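Fesgate Playhouse - Frequently Asked Questions
New play submissions and staged readings

Updated May. Read this first, then email. We get a lot of the same ones.

Do you take unsolicited scripts?
Yes. No agent needed. One script per writer per year. If you send two we read whichever file opened first.

What kind of plays?
Full-length or long one-acts. Comedy, drama, thrillers, plays with a few songs. Not full musicals, we don't have the pit or the piano. No screenplays with the camera directions taken out. We can tell.

How long can it be?
27 pages minimum. No maximum but anything over two and a half hours had better be moving along.

How big a cast?
6 actors, tops. Doubling is fine, just put it on the character page. Crowd scenes = offstage noise.

When does the window open?
Opens in May, closes when we hit the cap. The cap is 185 scripts. Last time it filled a lot faster than we expected so don't sit on it. Once it's full the form goes dead and we can't add you by hand.

Is there a fee?
No.

What format?
PDF. Name off the title page please, we read blind. Standard playscript layout, character names centered or on the left, either one. Number your pages. Really, number your pages.

My play is based on real people. Problem?
Maybe. Public record stuff is usually ok. If it's your family, your ex, your old boss, changing the names isn't always enough if everybody in town would still know who it is. Tell us up front on the form, there's a box. We may ask for a signed release before a public reading. We are not lawyers and can't tell you if your safe.

What about adaptations?
Only if the source is public domain or you have the rights in writing. "I wrote to the author and they seemed nice about it" doesn't count.

It's been produced before. Can I still send it?
Readings and workshops, yes. A full paid production, no. School productions ok.

Who reads them?
Two readers per script, from the company and from Listberg Stage, our partner on this. If they split, a third reader breaks the tie.

When do I hear back?
Everybody gets an answer, yes or no. Please don't write in to check before the window has closed. It slows the whole thing down.

Do I get notes?
Only if you make the shortlist. Sorry. We did notes for everyone one year and never caught up.

How many get picked?
4. Each gets a rehearsal day and one public reading at the Shetty Room. Scripts in hand, music stands, no set, lights up and lights down.

Do I have to be there?
For the rehearsal, in person or by video. For the reading we'd love it but no. We don't cover travel. We can usually find you a couch or spare room if you ask early.

Can I bring my own director?
You can suggest one. The company decides. You can't direct it yourself, and you can't play the lead. People ask every year.

Can I rewrite after I submit?
Not until you're picked. After that yes, up to 6 p.m. the night before rehearsal. New pages after that don't get printed.

Do I keep the rights?
All of them. We get the one reading, thats it. If we want to go further we'll talk about a seperate agreement.

Can the reading be recorded?
Sound only, for your own use. No posting it. The actors haven't agreed to that.

What's the Stirnia slot?
A late add-on for plays under an hour, same form, tick the second box. Cast of 4 or less. If you tick both boxes we'll consider you for both but you can only get one.

Still stuck?
Use the contact form, put "scripts" in the subject. Answers go out in batches. 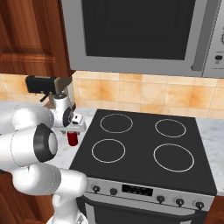 Microwave and coffee machine.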